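Section 4: Teaching by Hand and by Remote

By this point you should have the arm bolted down, the wrist camera plugged in and the Neditz controller showing a steady green light. If the light is still blinking, go back to Section 3 and sort that out first. I've tried teaching with a blinking light and all I got was an afternoon of files that wouldn't open.

There are two ways to show the arm a task. You can grab it and move it yourself (I call this hand mode, and so does the menu), or you can drive it from the Fulavine handset. I use hand mode for anything up on a table and the handset for anything down low, mostly for the sake of my knees. The recordings come out in the same format either way, so you can mix them in one task folder.

4.1 Before you record

1. Clear the space the arm can reach. Move rugs, chair legs, shoes, all of it.

2. Turn on the lights you plan to use later and leave them alone until you're done. I once taught half a task by daylight and the other half by lamp, and the playback was a mess.

3. Open the Nindatside app and pick New Task. Give it a name you'll recognize next month. "Test2" is a bad name. I have eleven of them.

4. Check the free space bar at the top right. You want room for 400 recordings at the very least. The app will let you start with less and then stop on you partway through, which is maddening.

5. Press Home. The arm folds up, the fingers open, and the status line says READY.

Note: If the status line says READY* with a little star, the fingers haven't been zeroed. Hold both finger buttons until you hear the beep, then press Home again.

4.2 Hand mode

1. Press and hold the gray button on the forearm. The joints go soft. Keep your other hand under the wrist while this happens, because the arm will sag a bit.

CAUTION: Never let go of the wrist with the gray button held down. The brakes only come back on when you release the button.

2. Tap Record on the app. Wait for the second tone before you move anything.

3. Walk the arm through the job at the speed you'd like it to work. People tend to creep along like they're carrying soup (I sure did!), and then they wonder why the robot takes a full minute to shut a drawer.

4. Squeeze the finger paddle to close, let it spring back to open. Don't push the fingers shut with your own hand. The motor doesn't log that, and the recording will show a gripper that never closed.

5. Tap Stop, then Keep or Toss. Be generous with Toss. A fumbled try does more harm than a missing one.

4.3 Remote mode

Same idea, except you're standing back with the handset. It took me most of a Wednesday to stop steering the wrong way, so don't get discouraged.

1. Pair the handset by holding the MacLeod button (the orange one on the back, named after the connector underneath it) until it buzzes twice.

2. Set the speed dial to 20. You can go higher once your thumbs know what they're doing, but start there. Seriously, start there.

3. Turn on the wrist view in the app and prop your tablet where you can see it without twisting around. For low shelves and anything under furniture, you'll be steering almost entirely off this view.

4. Left stick slides the wrist sideways and forward. Right stick raises, lowers and turns it. The trigger works the fingers.

5. Do one full dry run with Record off. If you bump something, better now than on a take you wanted to save.

6. Record, do the job, Stop, Keep or Toss. Same as hand mode.

CAUTION: The wrist view only shows what's in front of the fingers. It can't see the elbow. Keep checking the arm itself, especially near cabinet doors and corners, and keep your free thumb near the red stop.

4.4 Setting a good start pose

I skipped this step for ages and I regret it. Every take in a task should begin from close to the same place, with the fingers open and the thing you're working on well inside the view. For floor-level work near furniture, this is the sort of start I aim for:
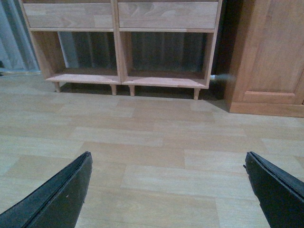

Fig. 4-2. Wrist view at floor level: fingers apart, clear floor ahead, both open cubbies in view.

To save your own:

1. Drive or carry the wrist down until both fingertips show at the bottom corners of the view. If you can only see one, the camera bracket has slipped. Loosen the two small screws, straighten it and tighten them again.

2. Back off until you can see the whole opening you plan to reach into, with some floor in front of it.

3. Look for a fixed edge or two that won't move between takes, like the base of a cabinet or a shelf leg. The app doesn't need these, but you will, when you're trying to line things up again tomorrow.

4. Press Save Pose. From now on, Home will bring the arm back here for this task only.

Note: Shiny floors can throw the auto exposure off. If the view keeps going bright and dim, tap Lock Exposure before you save the pose.

4.5 How many takes?

More than you'd like. For a simple pick up and put down, I start seeing decent playback at 400 takes. Reaching into a cubby or past a narrow gap, I'd plan on 500. The folder limit is 1,000, and when you hit it the app starts a second folder and links the two together for you.

Shift the start pose a little every so often, a finger's width left or right, and move the object you're picking up too. If all your takes are identical, the arm will learn that one exact spot and get lost the moment anything moves.

Take breaks! My takes get sloppy when I'm tired, and I don't notice until I play them back.

4.6 If something looks wrong

Fingers drift closed between takes: zero them again (see the note in 4.1).

Wrist view freezes but the arm still moves: hit the red stop right away, then reseat the camera cable at the wrist end.

Takes show up gray in the list: they're still copying. Leave the app open until they turn black.

Arm stops short of the shelf: check the reach limit under Settings, Floor Work. It ships set to the table value.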